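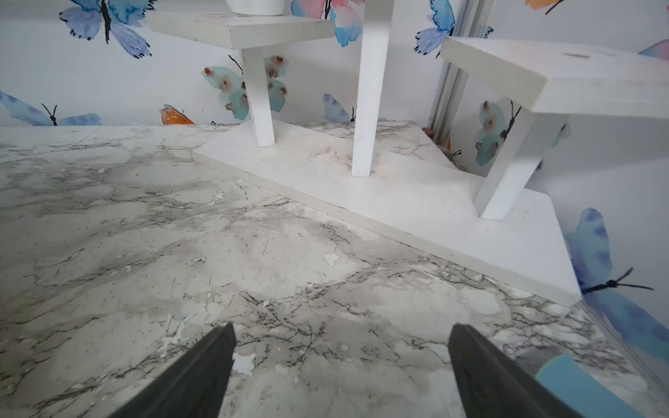 Does a key cabinet need to be a cabinet?

I have been suspicious of key storage for years. A hook by the door costs next to nothing and works until it falls off the wall. So when Kanyarat Chantharasri wrote to say the little yellow drawer box had fixed her hallway in Trornesley, I rolled my eyes and got one anyway.

My complaint with most organizers is that they hide the mess. A drawer full of keys is still a pile of keys, and now you have to open it.
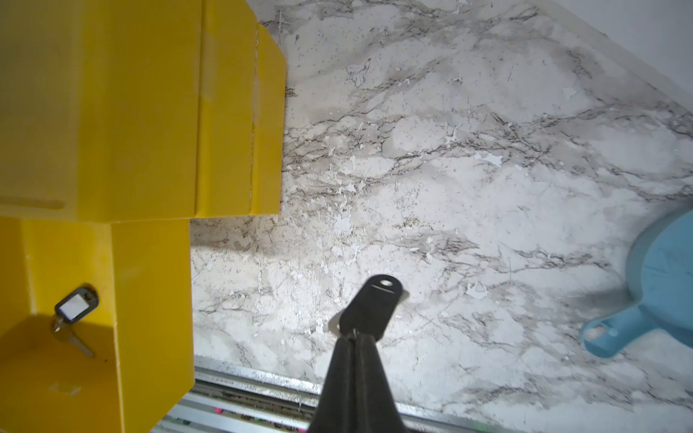
The open compartment is the part I'd defend. You can drop a key in there without thinking, which is how I handle keys at 8 in the evening. The drawer I'm less sure about. I put the shed key in it in August and then spent a morning looking for the shed key.

Tags are the other thing people swear by. Blue for this, green for that, and a month later you're trying to remember what green meant. 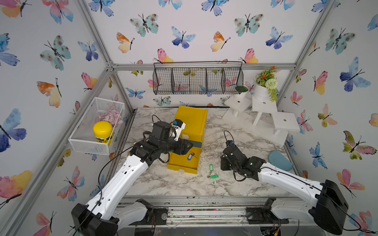 I tried a color list taped inside a closet door. Then I lost interest in the list. Writing on the tag would be smarter, though my handwriting at that size is a guess at best. Sandu, my brother-in-law, says to throw out any key I can't match to a lock. Easy for him, he rents.

So the box stays for now, mostly because it's yellow and I can find it. Ask me again in 4 months. 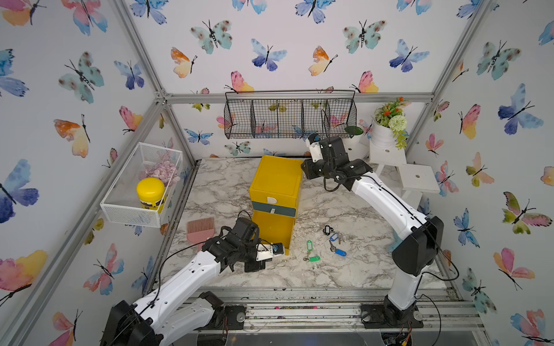
Yellow key cabinet, drawer shut, with the tagged keys out on the table.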